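Sorting and Storing Individually Wrapped Snacks

Posted Tuesday, July 14, 2020
Filed under: Pantry, Dry Goods

Single-serve packets take up more room than their weight suggests. Each one is sealed with air inside, and a mixed bag of them settles into a shape that fits no shelf. The method below is for small pillow packs, the kind with a crimped seal at each end. It also works for wrapped crackers and wafers of similar size.

You will need

A clear table with a wipeable cover
One shallow bin per category, with straight sides
Masking tape and a permanent marker
Scissors
A dry cloth

Step 1. Empty the outer bags

Cut the outer bag straight across the top and keep the part with the best-before date. Individual packets often carry no date of their own, or carry it on the seal where it is hard to read. Tip the contents onto the table. Do not mix two outer bags until both dates are written down.

Step 2. Check the seals

Run a thumb along both crimped ends. The ribs should feel even from corner to corner. A corner that flares or a seal that dips in the middle is normal on small packs and does not mean a leak. Press the body lightly between two fingers. A sound packet pushes back and holds its shape. One that goes flat under light pressure has a leak and should be set aside. Creases in the film are not a fault.
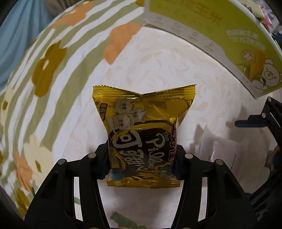
Hold packets by the sides during this check. Pressing from front to back cracks thin biscuits, and the crumbs make the next person think the whole lot is stale.

Step 3. Sort by content, then by date

Go by the printed grain or flavor, since film color is often shared across a product line. For packets labeled in Chinese, these are the terms that come up most:

全麦 whole wheat
大米 rice
燕麦 oats
全谷物 whole grain

Anyone with a wheat or oat allergy should go by the full ingredient list on the outer bag. Front-of-pack words are not a complete list.

Step 4. Load the bins

Stand the packets on their lower seal in rows, front faces the same way. Leave a finger's width at the end of each row. Overfilled rows burst seals when the bin is pushed back. A bin from the Gralside narrow range holds roughly 8 packets per row.

Step 5. Label

Tape the cut date strip to the front of the bin. Write the category above it. Older stock goes in front.

Recheck the bins in March and again before any long trip.

Revised with corrections from Erlinda Estrella.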